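**Breakfast counter, Plamia building: steamers and soup wells**

**Cendisen_Facilities**
Members are invited to comment on the present arrangement of the breakfast counter before the layout is confirmed for February. The bamboo steamers would remain at one end, and the two covered soup wells in the middle. Seating in the room is set at 84. Please keep remarks to the counter itself - menus are handled in a separate thread.

**mostus_catering**
We support the arrangement in principle. Our one reservation concerns the height of the steamer stack. A shorter guest must reach up to lift the woven lid, and steam rises towards the face. We would ask that the stack be limited to three tiers, with the remainder held in the kitchen.

**Oğuzhan Aydoğan**
I must disagree with the previous contributor. Three tiers would be emptied within minutes at the busiest part of service, and staff would be crossing the floor continually with hot baskets.
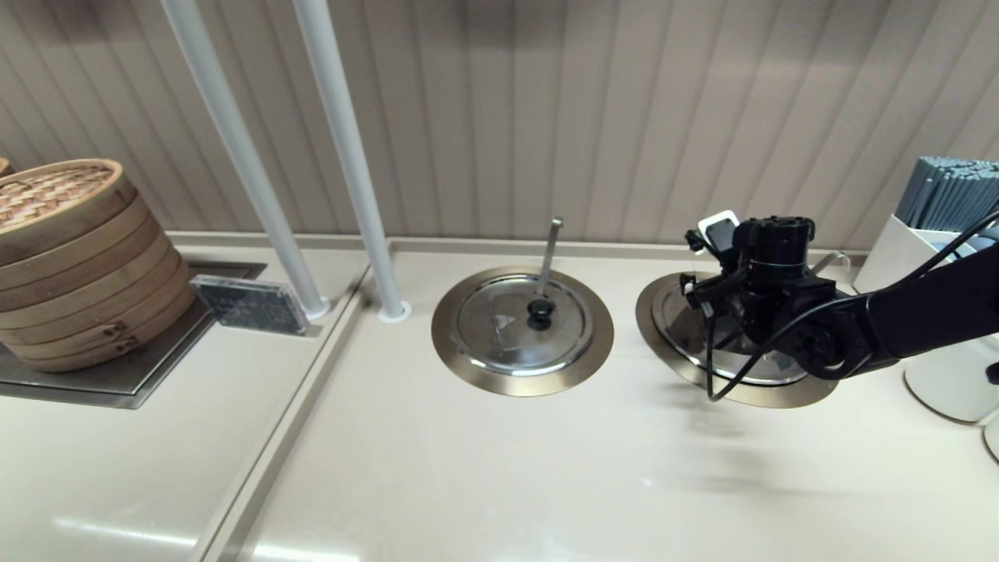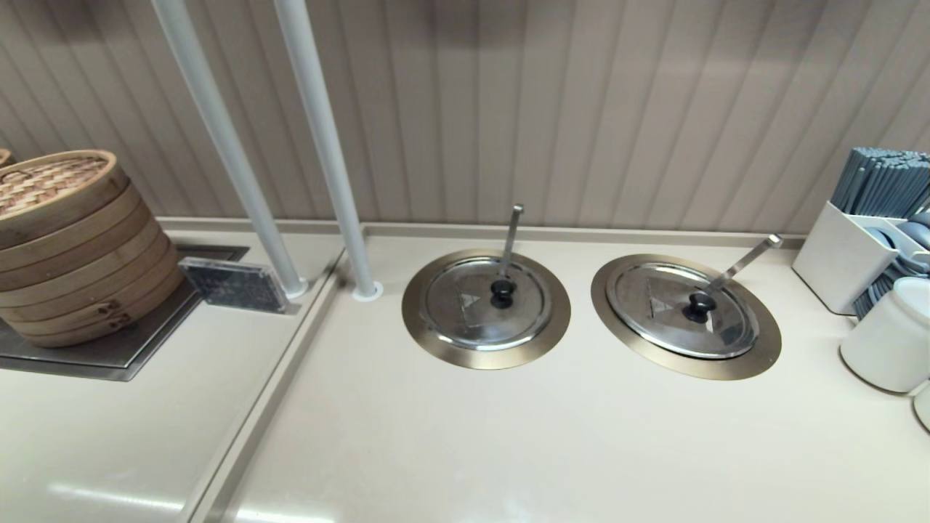 Steamers on the left, soup in the middle, chopsticks to the right.

Petchrat would put the chopsticks at the start of the counter, before the steamers. Guests who take only dumplings have no reason to walk past the soup, and at present they must do so and then turn back against the queue.

**mostus_catering**
That is a fair observation, although guests taking soup will then be carrying chopsticks and a bowl while handling the ladle. Could a second holder be provided instead? On the matter of tiers, we would accept four.

**Oğuzhan Aydoğan**
A second holder is acceptable to me. Four tiers is not, for the reason already given. I would prefer a low step in front of the counter.

**Cendisen_Facilities**
A step cannot be approved, as it would narrow the walkway. The second chopstick holder is agreed. The ladles should stay in the wells with the lids closed over them between servings, and the raised strip beside the steamers is to be wiped down at 40-minute intervals. The number of tiers remains open, and further comments will be accepted until 19 February.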